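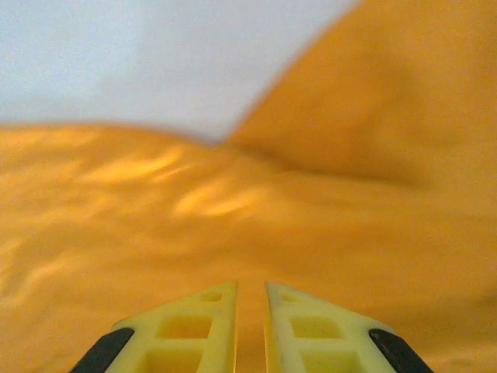

Craddock, August

Workshop tips: budgeting for a cloth-handling arm

Cloth is the hardest thing most small shops will ask an arm to pick up, and the purchase price of the arm tells you little about whether it can. The notes below are for anyone pricing a bench setup for towels, covers, table linen or cut panels.

Start with the fingers
Molded lattice fingers with open cutouts are a sensible first choice for fabric. Ask the seller whether fingers are sold singly or only in pairs, and what the lead time is. Order a spare pair with the arm. Wuduvov lists replacement pairs at $44; a pair ordered later ships separately and costs more by the time freight is added. Keep any rubber pads on a separate line in the budget if they can be replaced on their own.

Check the gap
Measure the thickest fold you expect to grip, compressed between two rulers, and compare it with the maximum opening on the data sheet. Then check the other end of the range. Some grippers do not close fully, and a single layer of thin cloth will slide out.

Wrist camera
A camera at the wrist sees the fingertips and the cloth between them. It does not see much else once the fingers are close to the work. If the job includes finding corners or edges, price a second, fixed camera. Look at sample footage before paying. Cloth with a sheen throws bright streaks under a single lamp, and a tall fold can fill a good part of the view. Two diffuse lamps cost less than a better camera and should be tried first.

Background
Pick a work surface that contrasts with the cloth. A pale, plain surface suits strong colors such as orange or navy. For white linen, buy a dark mat. Avoid patterned oilcloth.

Sample costs
These are the figures Eleri Gape used for the linen bench at Flosterura. Arm not included.
Gripper with one pair of fingers: $789
Spare finger pair: $44
Dark mat: $26

She set a ceiling of $1,000 for the lot, leaving $141 for lamps and clamps. The second camera was put off to the next order.

Trial before purchase
Send the seller your own cloth. Demonstration fabric is usually stiff and forgives a poor grip. Include one new piece and one that has been laundered many times, and ask for uncut video of each. Orus will run a customer's fabric if it arrives with a return label.

Count drops, double picks and snags separately. A drop costs a few seconds. A snag can cost the piece, and open lattice should be checked for rough molding edges with a scrap of nylon stocking before it touches anything finished.

Running costs
Put aside money for pads, lint cleaning and one cable a year. Wipe the lens at the start of each shift with a dry microfiber cloth. Lint collects in the finger cutouts; a soft paintbrush clears it. Do not use compressed air near the wrist joint unless the manual allows it.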